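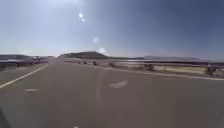 Lane keeping assist is the bit of kit that nudges your steering when you drift, and I've grown rather fond of it! A small camera behind the windscreen looks for painted lines, so a continuous white one on the left, like the one on this stretch of road, suits it nicely, and the short dashes are usually fine too. My old Yakubu only woke the system up at 46 mph, while the Brinach I drive now (recalibrated at Biketeck after a new windscreen) starts much sooner.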